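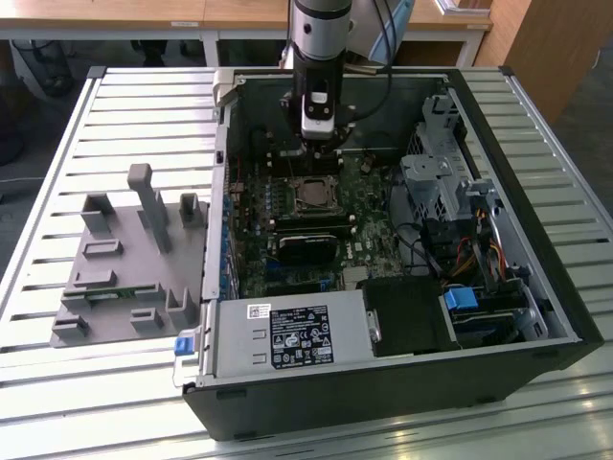 Print E-mail

Where Do the Old Computers Go? Used Electronics in Iltthorpe
Student project report, Nayeli Salazar and Anel Mkhize

Why we picked this

Anel's uncle had a closet with two dead desktops and a box of chargers in it and didn't know what to do with any of it. Neither did we. The town website has one line about it. So we made that our question: what do people in Iltthorpe do with a computer when they stop using it, and what would get them to do something better.

We started out wanting to cover TVs and batteries too. Way too much. Dropped TVs in the second week. Batteries come up a bit below.

What we did

Paper survey, one page, nine questions. Left stacks at the library, the Gritmont grocery and the school office, and sent it home with the ninth grade. Got 123 back that we could use. A few more came back blank or with only the first question done, those are not counted.

Also talked to the front desk at Ngcobo Repair on Mill Street, and spent a morning at the county drop-off site asking people as they pulled up. The site let us copy their sign-in book, which has 1,562 visits for last year. Of those, 1,529 had a readable entry for what was dropped off. The rest we could not read — bad pen, rain on the page, one coffee ring.

Nayeli did the survey typing. Anel did the sign-in book, which took forever.

What people told us

Most homes have at least one computer nobody turns on. Usual places are a closet, the garage, under a bed. The most common reason for keeping it was pictures or files still on the drive. We expected "don't know where to take it" to win and it came second. Third was "might need it for parts," and hardly anyone who picked that had ever taken a part out of one.

People over 60 were more likely to have used the drop-off site than parents our own parents' age. We think this is hours. The site closes at 3 pm and most people are at work.

Quite a few answered "trash" for small stuff, mice, keyboards, chargers. Almost none said trash for a whole computer. Some may not have wanted to admit it, the survey had a name line at the top (optional) and we should of left that off.

Batteries: big mix-up here. A lot of people thought the drop-off takes all kinds. It takes rechargeable ones only. The sign is small and behind the gate.

What's worth saving in a desktop

This part is mostly from Ngcobo Repair and a library book. Memory and drives are what a shop wants first because they come out fast and go right into another machine. Processors sometimes, depends on age. Power supplies get tested and a good one is reused. The case is just steel and plastic, low value, bulky. Boards go to a recycler for the metals, gold on the contacts and copper in the layers, but it takes a lot of boards to make it pay.

The shop said a desktop is easier than a laptop by a mile. Screws instead of glue. They turn down most tablets.

They will also pull a drive and hand it back to you in a bag while you wait. No charge if you leave the rest. Almost none of the people we surveyed knew that, and it answers the number one reason for hanging on to the thing!

The Zillari bin

Zillari is the company that put the green bin outside the Gritmont. It says electronics on the side and that is all it says. We called twice and left messages. Did not hear back by the time this was due. So we can't say where that stuff ends up, and we left it off our map.

Problems with our project

Survey only went to people who shop, read or have a ninth grader. Question 6 was worded badly ("Have you ever not recycled a computer?") and we threw it out. The sign-in book counts visits and not items, so one guy with a truckload is the same as one lady with a phone. We also ran the morning at the site in July, and the book shows January is their busy month.

What we would ask the town for

One late evening a month at the drop-off. A bigger sign, outside the gate, with the battery rule on it. A sentence on the website about getting your drive back first. We wrote this up as a letter and Ms. Orr is reading it over before it goes out.

Anel's uncle took both desktops in. Still has the chargers.

Print E-mail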